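Moving Out of a Small Room: Your Questions

By Hongjun Kang
2021-12-24
Print | E-mail this
14 comments | 77 shares

I wrote one post in October about clearing out my place in Vedport and my inbox hasn't been the same since! So I've pulled the questions that keep coming up into one page.

Where do you start?

The floor. I know everybody says closets, but if I can't walk across the rug I can't carry a box across it either. Anything that's tipped over or wandered off gets picked up first, and then I start on shelves.

How many boxes do I need?

Fewer than you think, if they're small. I used to buy the giant ones from Ullatell and then couldn't lift them (books, never again). Now I keep the cardboard in one stack on the floor with the packing tape right in front of it, so I'm not hunting for the roll every ten minutes.

Trash bag or trash bin?

Both — the bin for little stuff like tape ends and receipts, a big black bag for everything else. I keep them side by side near the boxes and decide on the spot.

What do I do with chopsticks and other skinny things?

Leave them in their holder if it's got dividers! Mine is a white cylinder with two compartments, and the sticks stay bundled in one side. Lay it down, stuff a dish towel in the open end, done. It does roll, so wedge it.

When do you roll up the rug?

Last, or close to it. My checkered one stays down until the armchair is out the door, and it saves the floor from a lot of scuffs.

Can I ship a portable AC with the rest?

I asked Dong, the little moving outfit I used, and they wanted it drained and kept upright. They charged me 80 extra for it, which stung a bit, but I wasn't hauling that thing down the stairs myself. Ask your own movers before the day.

Did you sell the furniture?

Some of it. The armchair's coming with me to Marorgate and I won't hear a word against it.

What does your floor look like halfway through?

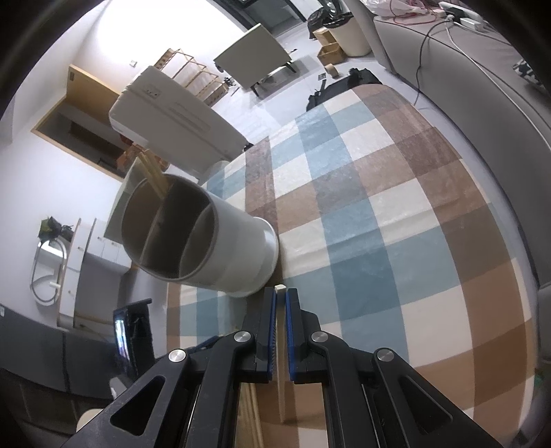

Do you label everything?

Just the room name and one word, in fat marker, on two sides. I tried a numbered list once and lost the list.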